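Print this page
E-mail this page to a colleague

Tabletop Sorting Cell — Demonstration Visits

The Cirelix tabletop sorting cell can be seen running at our Blackburn workshop. Visits are free and last 105 minutes, including time for questions. We take groups of up to six, and the morning visit starts at 9 a.m. with coffee in the front office.

The cell is a single arm with a two-finger gripper, built for small mixed parts that have to be picked out, told apart, and put in the right container. It runs from a normal wall outlet and fits on a sturdy table. Kohei Kubo runs most of the demonstrations and will walk you through the setup before the arm is switched on.

For the standard demonstration we use a child's wooden puzzle board with number pieces, shapes, and small fish. The pieces are cheap to replace, they come in awkward outlines, and most visitors can tell at a glance where each one belongs. Three labeled bowls go in front of the board: one for fish, one for numbers, and one for everything else. 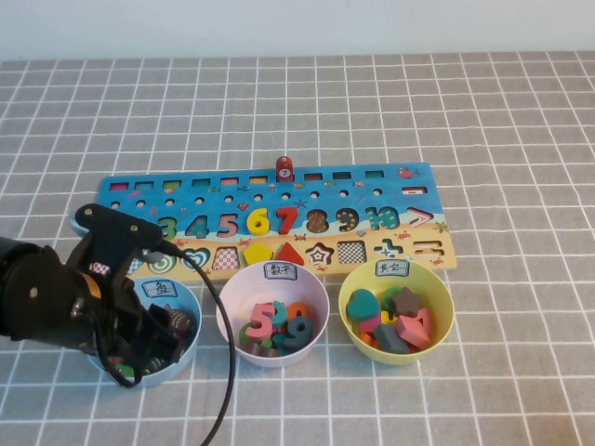 After the first run, visitors can move the bowls, change the order of the work, or mix in parts of their own. Please send us a list ahead of time if you plan to bring parts. Anything that fits in a closed hand is usually fine. Very thin sheet parts and anything oily are not — the standard fingers won't hold them well, and we would need to fit the other set.

Jamie Stockdale came over from the Giltthorpe packing room in February with a box of 47 molded caps and clips. The cell handled most of them on the standard fingers. The two smallest clips needed a slower approach, and Kevin Lenihan has since added that setting to the demonstration menu.

What is supplied with the cell:
Arm, controller, and stand
Two-finger gripper with one spare set of fingers
Overhead camera and mount
Gridded table cover
One day of training at your site

Prices depend on the fingers and mount you need. Ask for a written quote during your visit or contact Amber Heywood in the sales office.

Print this page
E-mail this page to a colleague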